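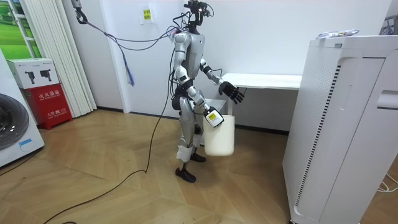 白いバケツを提げたヒューマノイドロボット

「空き時間」は誰が決めるのか
予定の自動調整ソフトに会議を任せてみた職場の話

2021年2月20日

会議の日程を決める作業が好きだという人に会ったことがない。候補を三つ送り、二人が返事をし、残る一人が返事をしないうちに最初の候補が埋まる。在宅勤務が広がってからは廊下で捕まえて聞くこともできなくなり、メールの往復だけが増えた。だから「予定の調整はソフトに任せましょう」という売り文句が効くのはよくわかる。よくわかるが、効きすぎているのではないかとも思う。

Geltmontが販売する「Plavano」は、そうした自動調整ソフトのひとつだ。社員のカレンダーに接続し、会議を入れたい人が参加者と長さを指定すると、全員の空きを探して予約まで済ませる。ここまでなら珍しくもない。売りはその先で、あとから優先度の高い会議が入ると、低いほうを勝手に別の枠へ移す。資料では「カレンダーが自分で片づく」と説明されている。カレンダーが片づいた結果、人の一日がどうなるかについては、資料のどこにも書かれていなかった。

社員約2,000人の部品商社Pirndenは、昨年の12月に全社でPlavanoを入れた。導入を担当した情報システム部のペテル・ムリーン氏に会うと、最初に出てきたのは管理画面の数字だった。導入後の最初の集計期間に、購買部だけで145件の会議が自動で移動したという。氏はこれを成果として挙げた。人がやれば145回分のメールのやりとりが要った、という計算である。

この計算にはすぐに疑問がわく。動かす必要のない会議まで動かしていれば、件数はいくらでも増える。それまで人間が面倒がって動かさなかった会議も相当あるはずで、面倒がるというのはそれなりに立派な判断だった。145件のうち、移動してよかったと参加者が思ったものは何件あるのか。そう尋ねると、そこは集計していないとのことだった。

購買部のイーマン・チョイ氏は、移動させられた側の一人である。

「朝に見た予定と昼に見る予定が違うんです。通知は来ます。来ますけれど、通知が多いので読まなくなります。そうすると、いつもの時間に会議室に行って、一人で座っていることになる」

氏の対策は単純で、動かされたくない時間に「作業」という名前の予定を入れてしまう。部内ではほとんどの人が同じことをしているらしい。するとソフトから見た空き時間は減り、残った狭い枠に会議が詰め込まれ、さらに移動が起きる。導入前より作業時間が守られるようになったのだから良いことだ、という見方もできなくはない。ムリーン氏の説明はまさにそれだった。だが、防御のために書き込んだ嘘の予定を集中時間と呼ぶのは、いくらなんでも人がよすぎる。

優先度の正体

では、どの会議が優先されるのか。Geltmontの公開している説明では「主催者、参加者、議題、過去の変更履歴などを総合的に判断」するとある。総合的に、という言葉が出てきたら用心したほうがいい。

同社の製品担当、トドリス・コンドヤニス氏に重ねて聞いたところ、初期設定では主催者の役職が最も強く効くことは認めた。部長の会議が入れば係長の会議がどく。これは多くの会社でもともと起きていることで、わざわざ賢い仕組みを持ち出すまでもない。違いがあるとすれば、以前は部長が「悪いね」とひとこと言っていた点だろう。いまは部長自身、誰の予定を押しのけたのか知らない。

コンドヤニス氏は、比重は管理者が変更できると強調した。たしかに設定画面には項目がある。役職の影響をゼロにすることもできるし、社外の人が参加する会議を固定することもできる。ただしPirndenでこの画面を開いたことがあるのはムリーン氏の部署だけで、比重は初期値のままだった。変更できることと、変更されることのあいだには長い距離がある。ソフトの性格を決めているのは、ほとんどの場合、初期値のほうだ。

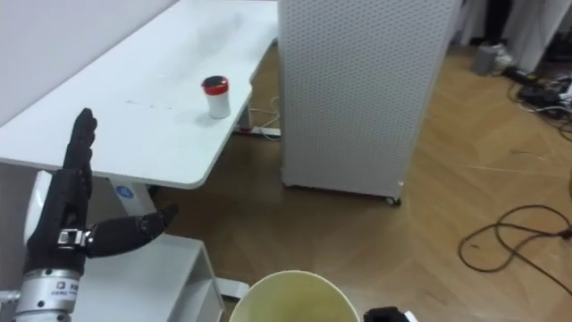

黒い指をそろえて立てたロボットの手

議題の扱いも気になる。Plavanoは件名と本文を読んで重要度を推し量るという。試しに「定例」という語を含む会議と、同じ顔ぶれで「意思決定」と題した会議を並べてもらうと、先に動かされたのは定例のほうだった。現場がこの癖に気づくのは早い。チョイ氏によれば、購買部では年明けから件名がずいぶん立派になった。在庫の確認が「在庫方針の決定」になり、雑談に近い打ち合わせにまで「緊急」がつく。全員が緊急になれば、緊急は何も意味しない。メールの重要マークで一度経験したはずのことを、同じ会社がもう一度繰り返している。

記録はどこへ行くか

もうひとつ、営業資料では小さな字になりがちな話がある。予定の自動調整をするには、ソフトが全員の予定を読まなければならない。通院、面談、子どもの送り迎え。非公開に設定した予定も、表示されないだけで、時間帯と変更の履歴は処理に使われる。Pirndenの契約では、この履歴の保存期間は90日となっている。

90日という長さの根拠を、私は二か所で聞いた。Geltmontの答えは「顧客の選択による」。Pirndenの答えは「推奨値だったので」。どちらも自分が決めたとは言わなかった。保存された履歴を上司が見られるのかという質問には、個人単位の画面はないという返事があった。ただ、部署単位の集計はある。しかも部署の人数に下限がない。二人の部署なら、自分の分を引けば相手の分になる。

労務の相談を受けているラミシ・フィアゾ氏は、この点をかなり厳しく見ている。

「予定表は勤怠の記録として作られていません。会議が少ない人が働いていないわけでもない。けれども、棒グラフになって出てくると、そう読む人が必ずいます。導入前に、何に使わないかを文書にしておくべきです。あとから作ろうとすると、もう使っている人が反対しますから」

Pirndenにその文書はまだない。準備中だとは聞いた。

使うのをやめた側の言い分

公平を期すなら、うまく使っているところも紹介しなければならない。設計事務所のAraiでは、去年の試用のあと、機能のほとんどを切った。残したのは空き時間の検索と、候補の提示だけである。移動は一切させない。予約の確定も人が押す。

代表のロクユ・チャン氏は、試用中に顧客との打ち合わせが移されたことで考えを変えたという。同じ建物にいる4人のチームの都合だけを見れば、移動先はたしかに良い枠だった。ところが顧客は遠方から来ていて、列車の切符を買っていた。カレンダーには切符のことは書かれていない。

「便利なのは探すところまでです。探すのは機械がうまい。でも、誰に待ってもらうかは、頼みごとでしょう。頼みごとを自動で送られても、こちらは腹が立つだけです」

もっとも、Araiのような使い方をするなら、Plavanoの料金を払う理由はかなり薄くなる。共有カレンダーに最初から付いている検索機能とどこが違うのかと聞くと、チャン氏は少し考えて、候補の並べ方が見やすいと答えた。契約の更新は迷っているそうだ。

私自身、取材中に借りた試用アカウントをしばらく使ってみた。よかった点は書いておきたい。時差のある相手との候補出しは速く、間違いもなかった。夏時間の計算で何度も痛い目を見てきた身には、これだけでもありがたい。一方、原稿を書くために空けておいた午前は、何の断りもなく打ち合わせで埋まった。固定の印を付け忘れた私が悪い、というのがヘルプページの立場である。初めから固定されていて、動かしてよいものに印を付ける方式にはできないのか。コンドヤニス氏に尋ねると、それでは自動調整の効果が出にくくなる、という答えだった。

導入を検討している職場で確かめるとすれば、まず移動の初期値が入なのか切なのか。次に、比重の画面を誰が開けるのか、そして実際に誰が開くのか。履歴の保存期間と、集計を見られる役職。このあたりを口頭で済ませず、書いたものでもらっておきたい。試用の評価に「移動件数」を使おうとする担当者がいたら、その数字が増えると誰が喜ぶのかも聞いてみるといい。

Pirndenでは春に運用の見直しがあるという。ムリーン氏によれば、議題に上がっているのは通知の数を減らすことで、移動そのものを減らす予定はない。見直しの会議は、取材の時点ですでに二度、自動で延期されていた。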